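Right arm fault at the Gornberg bench: what we found and what changes

Most of you will have heard that the two-arm bench at Gornberg was out of service for part of October. A few versions of the story have been going around, so the plain one follows.

The bench was running the small cable job, which is picking up thin cables one at a time, straightening them and laying them down again by the connector end. At pick 3693 the right gripper opened without being told to. It was holding a cable above the table at the time. The cable dropped, the arm kept moving for about a second with nothing in its fingers, and then the controller reported a lost connection to the wrist and stopped both arms. The left arm was mid-reach and held its position, as it should.

No one was inside the marked area and no one was hurt. It was still logged as a safety matter. A gripper that lets go on its own is a nuisance with a charging lead and something else entirely with a tool in it, and the same wrist modules are used on the Tuduvier line, where the parts are a good deal heavier.

Rosalba Grasso took the report and did the first round of checks. The software log showed nothing odd before the dropout. She restarted the bench, got a clean self-test and ran the job again with nothing on the table. It ran fine for 84 cycles and then did the same thing, at the same wrist angle. That pointed to the cable that feeds the wrist module.

The cable leaves the module, loops out past the gripper and comes back down along the arm. It needs that slack to let the wrist turn. On the right arm the band holding the cable to the link had been put on too far down, so at the end of the wrist's travel the cable went tight and pulled on the plug. With the cover off you could see that two of the pins had worn. The status lights stayed green the whole time, including during the second dropout. They show that the module has power. They say nothing about the state of the signal pins, and we had all been treating them as if they did.

The band was moved during the August service. The service sheet says "refit cable band" and gives no position, and the photo on the sheet is of the old wrist. The person who did the work followed the sheet. The sheet has been withdrawn and Biswas is writing a new one with a measured position for each arm.

Cuvow supplied a replacement cable and plug and asked for the worn ones back, which have been sent. They have also been asked whether the gripper can be set to hold its last position when the connection drops. Their answer is that it can, but it is a setting and ours was left at the default. It has now been changed on both arms here. The Tuduvier line will be changed at its next stop — until then, no one is to reach under a loaded gripper there, paused or not.

A few things are different from now on. Before each shift, turn both wrists by jog control to the end of travel in each direction and watch the cable as you do it. If it goes tight at any point, leave the bench off and call Rosalba. Wrist plugs are to be opened and looked at every 2000 hours, where before they were only looked at when something failed. And if a gripper lets go of a part when it shouldn't, write it up the first time, even if the restart clears it. Going back through the bench notes, there were two earlier entries reading "dropped one, restarted, OK". Either one would have got us to the plug sooner.

The bench is back on the cable job at reduced speed. 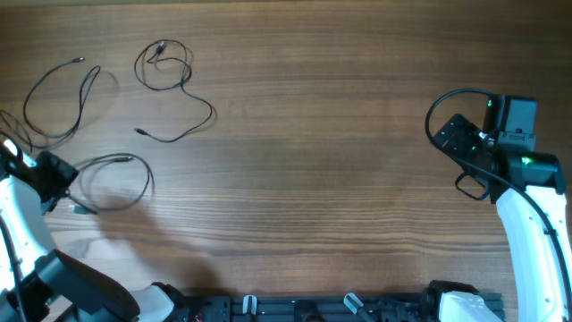

Full speed will come back once the new service sheet has been signed off and both arms have been through it. If you have the old sheet saved or printed anywhere, please get rid of it.

Comments (4)

Dev P.
Does the jog check apply to the single-arm bench as well? Different wrist but the cable runs much the same way.

Rosalba Grasso
Yes please, do it there too. I'll add it to the start-up card.

M. Tran
One of those "restarted, OK" notes was mine. I thought the cable had slipped out of the fingers, they're pretty thin. Will write them up properly from now on.

Lorne
Can we get something stuck next to the lights saying what green means? New people are going to assume the same thing we did.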